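The Toy Bin Situation, Dealt With

May 28, 2022

So I have been promising you a post about the toy bin since November, and here it finally is! If you're new, hello, I help run the family corner at Samora, which is a shared office with a lot of nice wood and a lot of people who bring their kids along when school is out. The family corner is one rug, one low shelf and, up until now, a heap of toys that lived wherever they'd last been dropped.

I wanted to fix this without spending real money. I had 80 dollars left over from the spring bake sale and I am proud to say I came home with change. (Not much change. There was a very good bakery next to the storage store.)

First, get everything out on a big table

I tried sorting on the floor last year and my knees have not forgotten it. The long wooden table in the main room is so much better. It's a gorgeous reddish-brown thing, long enough that you can have a pile at one end, your bin at the other and still find somewhere to lean an elbow. Clear it properly before you begin, or at least shove your cables and chargers toward one side, and hang your jacket on a chair so it doesn't end up in the donation bag. Ask me how I know.

Gülizar Gökçe came by while I was setting up and told me I should have labeled bags before I touched a single toy. She was right, of course. I'd already mixed the bath toys in with the puzzle pieces by then, so we did it her way from the second pile onward: keep, wash, pass on, and a fourth bag for things with seven pieces missing that somebody still loves.

You want to pick toys up one at a time, too. I know it's tempting to grab an armful and pour, but you learn a lot from handling each thing. Is the seam going? Does it rattle when it shouldn't? Is that a toy fruit or did someone's snack roll in there in March?
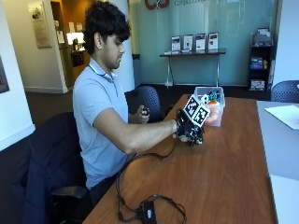

Then, pick one container and stick to it

I went back and forth on this for ages. Baskets look lovely in photos, and I had my eye on a Masson one with rope handles, but you can't see what's at the bottom, and a three-year-old who can't see the thing she wants will tip the lot out to find it. Every time. So: see-through plastic, no lid. You can spot a bit of teal or orange through the side and go straight for it.

The lid question got me some emails last time. Yannick Picard wrote to say that lids keep the dust off, and fair enough, Yannick, they do! But our lids all got turned into sleds and drum kits within a month, and then I was storing lids. I'd sooner give everything a wipe now and then.

Size matters more than I expected. The first bin I bought was the enormous Raltska one (it holds 100 liters, what was I thinking) and it turned into a swamp. Nothing came out of the lower half of it all winter. Something you can lift with one arm while holding a coffee in the other is the right size, and if the toys don't fit in there then it's time for the pass-on bag to get fatter.
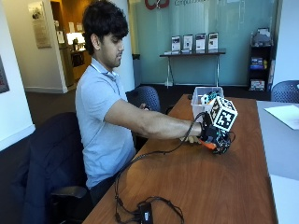
The long table, the bin, and plenty of bright little things in it. That frosted glass wall makes the whole room feel calmer than I was.

Now, the plush problem. Soft toys and hard toys together in one bin is a thing people have Opinions about. My mother thinks the plush should sit up on a shelf where they can look at you. I used to agree, and then I noticed that the shelf toys never got played with and the bin toys were getting all the love. So in they go with everyone else, with two small rules.

The first is that a soft toy goes in on top. Blocks and plastic bits at the bottom, plush above, so nobody gets squashed flat and so there's a friendly face when a kid looks in. The second is that anything soft gets a wash before it goes back, on the gentlest setting, in a pillowcase with a knot in it. I've put a whole Homow bedding cycle through with toys inside and the only casualty was a ribbon.

I have a soft spot for the teal and white one. I've been calling it a penguin. Gülizar says snowman. We've agreed to disagree, and it answers to both. It's got stripes up top and a fat white tummy, and I'd be lying if I said I hadn't considered "losing" it in my own bag.

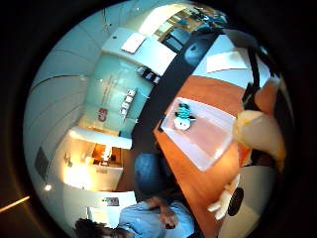 Penguin? Snowman? Votes in the comments, please. Top end of the tray, white belly out.

A shallow container like that is handy in the in-between stage, by the way, even if you end up going deeper for the final home. You can see what you've got without digging, and it slides along the table nicely when you need the space back.

Oh, and do the counting at this stage if you're someone who counts! I did it once, for the grant form, and we had 135 toys, which I found both impressive and a little alarming. A good chunk of those were plastic fruit. Why do we have so much plastic fruit? I think people buy the little kitchen sets, the kitchen breaks, and the fruit lives forever.

The last lot is always the hardest, because by then you've done all the easy deciding and you're left with the odd ones. Mine were a lumpy cream-colored fluffball (lamb? dog? I'm bad at this), a curled-up orange and white striped fellow that looks like a shrimp, and a round white one with orange patches. None of them belongs to a set. None of them is any use for the pretend kitchen, unless you count the shrimp, and I'd rather not explain that to a toddler.

I lined them up outside the bin and had a good long think about each. The fluffball was a definite keep, it's exactly the right texture for a cranky baby. The shrimp I was ready to pass on until I remembered that two different kids have asked for it by name. (Its name is Shrimp.) And the round one, well, look at it. 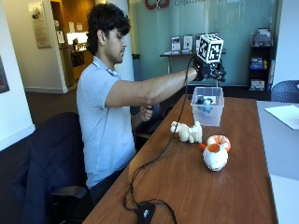 What I'd do differently

Start earlier in the day. Bring a damp cloth, and then bring a second one. Put the pass-on bag straight into the car, because mine sat by the door and got unpacked by small hands twice.

I'd also skip the label maker. I made a beautiful label that said TOYS and stuck it on a see-through bin full of toys, and I've been teased for it ever since.

Next up is the art cupboard, and I'm already dreading the glitter. If you have a way of storing markers so the caps stay on, please, please write to me. I'll be the one under the table looking for the purple one.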